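# Bresix push rod and clamp collar, after 60 hours on the bench
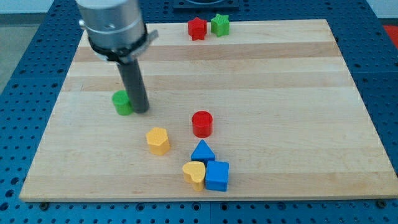 The Bresix is a plain cylindrical rod for people who want to push things with an arm and don't need to pick them up. We bought it to replace a two-finger gripper from Usico that we had been running with its fingers closed. Most of our testing was on a maple board bolted down to a perforated table, with a mixed set of colored blocks on it. The rod hangs from the black collar at an angle, so with the rounded tip on the wood beside the green cylinder there is still a clear view of most of the blocks. The closed gripper used to hide whatever it was about to touch.

## Fitting it

The collar goes around the wrist housing and tightens with one screw. There's a flat metal tab on the side which you use to set the rotation. It took me 7 minutes the first time, including finding the right hex key. The instructions are a single folded sheet and they leave out the tool offset, so you will have to measure that yourself. I did it with a ruler, got bad results, then did it again with a touch-off routine and got good ones.

Check the screw after the first day. Mine had backed out a little by Wednesday afternoon and the tip had drifted 2 mm to one side. I retightened it and it has stayed put.

## Pushing

I ran 204 pushes with the Bresix and the same set of start and goal positions with the Usico. Each push was one block to one target, straight line, no correction on the way.

- **Cubes:** fine with both, as long as you push near the middle of a face. The rod turns the block more if you're off center.
- **Cylinders:** the hard ones. A round tip on a round side slips off easily. The Usico's flat closed fingers did better here.
- **Hexagons and triangles:** better with the rod. It settles against a flat side and stays there.
- **Stars and hearts:** the rod wins clearly. The tip fits into the notch between two points of a star and the block follows it.

Tight groups were the reason I wanted a rod in the first place. When a heart, a cube and a triangle are bunched together near the front edge, the gripper moves all of them. The rod can get in from the side and shift one – slowly, and with some practice on the approach angle.

## Controller settings

Our arm runs on an Onsri controller, which has no preset for a passive tool. I entered the rod as a fixed payload and turned the gripper outputs off. After that it behaved. Keep the downward force limit low, because the tip will mark soft wood if you let it press. I now run with a 1 mm gap above the board and haven't lost any pushes to it.

## What I'd change

The dark gray finish is a nuisance for our camera tracking. I put a ring of white tape near the top of the rod and that solved it. A second rod length would also help, as the arm gets close to its joint limits at the far end of the board.

The Wunovton kit is the obvious alternative. It comes with three tips and a quick-change mount, and costs a good deal more. I had one on loan in August and liked the mount, but it has more play in it than the Bresix collar once it's warm.

**Score: 7 out of 10.** Buy it if you push flat-sided or notched parts. If most of your parts are round, keep the gripper.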